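6 Montage des Untergestells

Dieser Abschnitt gilt für die Tischgestelle der Reihe Setmont in den Ausführungen Nonness und Draseo. Die Montage der Tischplatte ist in Abschnitt 7 beschrieben.

6.1 Vorbereitung

Die Montage erfolgt auf ebenem, tragfähigem Boden. Empfindliche Beläge sind mit einer Decke oder mit der Kartonage der Verpackung abzudecken. Benötigt werden ein Innensechskantschlüssel 5 mm (liegt bei), ein Drehmomentschlüssel und eine Wasserwaage.

Hinweis: Vor Beginn den Lieferumfang anhand der Stückliste prüfen. Fehlende oder beschädigte Teile nicht durch handelsübliche Schrauben ersetzen - die Gewindeeinsätze sind auf die mitgelieferte Schraubenlänge abgestimmt.

VORSICHT
Quetschgefahr beim Aufrichten des Gestells. Das Gestell zu zweit anheben und nicht an den Querstreben greifen.

6.2 Beine und Zargen verbinden

1. Die beiden langen Zargen parallel auf die Unterlage legen, Bohrungen nach oben.
2. Die kurzen Zargen einsetzen und handfest verschrauben.
3. Beine in die Eckaufnahmen schieben, bis der Anschlag spürbar ist.
4. Jedes Bein mit 3 Schrauben M6 sichern. Schrauben noch nicht festziehen.
5. Diagonalmaße zwischen den Eckaufnahmen vergleichen. Bei Abweichungen das Gestell durch leichten Druck auf die längere Diagonale ausrichten.

6.3 Querstreben einsetzen

1. Querstreben von unten an die Laschen der Zargen ansetzen.
2. Schrauben mit Unterlegscheibe einführen und handfest anziehen.
3. Alle Verbindungen über Kreuz mit 6 Nm festziehen, beginnend an den Eckaufnahmen.

Bei der Ausführung Draseo wird zusätzlich die Mittelstrebe (Artikel 114) montiert. Ihre abgeflachte Seite zeigt zur Tischplatte. Für die Ausführung Nonness entfällt dieser Schritt.
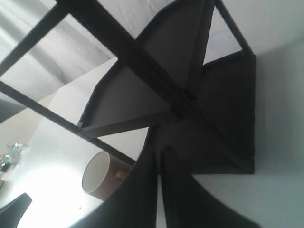 Dunkle Streben und Flächen, Ansicht schräg von unten

6.4 Ausrichten und Kontrolle

1. Gestell zu zweit aufrichten und am Aufstellort absetzen.
2. Stellfüße herausdrehen, bis alle Beine Bodenkontakt haben.
3. Wasserwaage nacheinander auf eine lange und eine kurze Zarge legen und die Stellfüße nachstellen.
4. Kontermuttern der Stellfüße festziehen.

Achtung: Stellfüße nicht über die Markierung hinaus herausdrehen. Bei größeren Bodenunebenheiten ist der Ausgleichssatz Kincaid zu verwenden.

Schraubverbindungen nach den ersten Wochen der Nutzung und nach jedem Standortwechsel mit dem angegebenen Drehmoment nachziehen.

Stand: 15. März 2022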